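Moltau cell in Condport gets new gripper setup ahead of October runs

CONDPORT - The simulated Moltau cell at the Flotholm automation lab is back in use after its gripper setup was redone from scratch, the lab said.

The cell exists only in software. It has one arm and a marble-topped table with household items on it, and Flotholm uses it to try out settings before they go to the real machines at its Mottram site. The old setup had been carried over through 12 versions of the control program, and the closing width no longer matched what the fingers did on thin parts.

Staff rebuilt the tool file over 2 shifts. They reset the zero point of the gripper, entered the finger length again and lowered the closing force. A butterfly was chosen as the check piece. Its wings are wide and flat, so a grip that is off center is easy to spot in the close view.
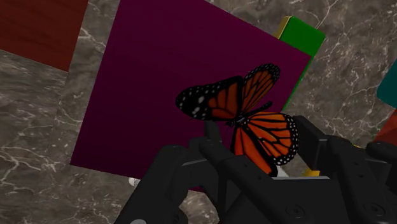 Checks at the table

With the tool file saved, the arm goes through 4 checks: approach, close, lift and hold. The hold check is done over the purple box, with the fingers pointing straight down and the piece just above the top of the box. The other items, among them a wrench, a sponge and a mug, stay on the table so that the path planner has something to steer around.

The lab keeps a log of each run. If the piece shifts in the fingers, the closing width is changed by a small step and all of the checks are repeated from the approach.
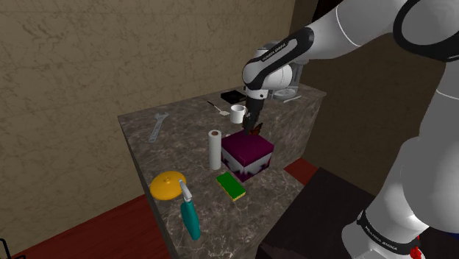

The arm holds the butterfly over the purple box in the simulated Moltau cell.

The tool file will be checked again after every 1,000 cycles. Flotholm said the same interval will apply at Mottram, where the real grippers are also due to have their finger pads replaced. The Mottram cells will keep their present settings until that work is done.

The lab expects to send the new file to Mottram in October.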